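Site Visit Report: Garment Handling Demonstration at Prarik
Course project, Automation in Light Industry
Submitted in April

1. Purpose of the visit

Our project group is designing a sorting and folding station for a small commercial laundry. The coursework so far has covered rigid parts only. The open day at Prarik was chosen because the program listed a live demonstration of cloth handling, and because the hosts allowed questions at the workstation. This report records what was shown, what we measured, and what we intend to change in our own design.

2. Setup

The demonstration took place in the smaller of the two halls. The first station, run by Pelletti, dealt with feeding and separating towels from a bin. The second, run by Grilterent, covered single garments on a flat table and is the main subject of this report. A third station by Lappalainen showed bagging and labeling. We saw it only briefly, as it does not overlap with our project.

The Grilterent arm carries a two-finger parallel gripper with a small camera at the wrist. The camera moves with the hand, so the view changes with every approach. The operator explained that a second, fixed camera above the table is used to find the garment outline, and that the wrist camera takes over for the last part of the descent. The control screen showed both views side by side. Visitors stood behind a rope on the long side of the table.

3. Procedure observed

Each cycle began with a garment dropped on the table from a low height. The arm then attempted to find an edge, grip it, and pull the garment flat in 7 steps or fewer. If the garment was not flat by then, the operator cleared the table and the cycle was logged as incomplete. Folding was attempted only on garments that had been flattened.

We recorded 18 cycles over the afternoon session. The longest took 207 seconds from drop to release. Garments were cotton T-shirts, thin sweaters and one pair of work pants. The choice of garment was made by the operator, so the sample is not random and no success rate is given here. Timing was done by hand with a phone, starting when the garment left the operator's hand.

4. Grasping

Thin knit fabric gives very little for a finger to hold. The method at this station is to bring the fingers down on the cloth, open them slightly, and close them so that a small ridge is pinched between the tips. On a fold that already stands up from the table this is simple. On cloth lying flat, the fingers have to press hard enough to drag the surface together, and the contact force becomes the critical setting. The operator lowered it twice during the session.

Hems are the preferred target. A stitched double layer is stiffer than the body of the shirt and keeps its shape when lifted. It is also easier to identify from the wrist camera, as the seam gives a line to follow. The difficulty comes when the hem has curled over on itself, and the apparent edge is not the outer one.

5. Printed and sewn decoration

Our own design notes had treated decoration as a labeling matter only. The demonstration showed that it should be included in the handling plan. 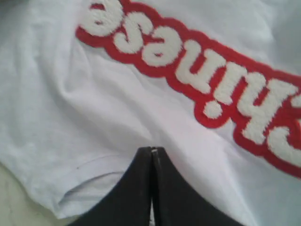
A raised patch changes how the fabric around it bends. Plain knit forms small ripples in any direction, while a thick patch is likely to resist bending and push the folds out to its borders. For a planning program that assumes uniform cloth, this is an error source — the predicted fold line and the real one can differ along the whole length of the lettering.

There is a possible benefit. High-contrast lettering on a white shirt gives the vision system a reference that plain fabric does not. White "Chinese" lettering on red, for example, has a clear reading direction, and an upside-down word tells the program which way the shirt is turned before any edge has been found. We asked whether the Grilterent software uses text in this way. The answer was that it does not at present, and that orientation is taken from the outline and the neckline.

6. Limits of our observations

We had no access to force data, only to the values shown on screen. The lighting in the hall was constant, so nothing can be said about performance under daylight. We also did not see any garment handled wet.

7. Changes to our project

Following the visit, the group agreed on 3 changes. The gripper model will get narrower fingertips. The test set will include shirts with sewn patches as well as plain ones. The wrist camera, which had been removed from the parts list in the first budget round, goes back in — its cost will be covered by dropping the second conveyor.

The revised parts list and the cycle timings are in the appendix.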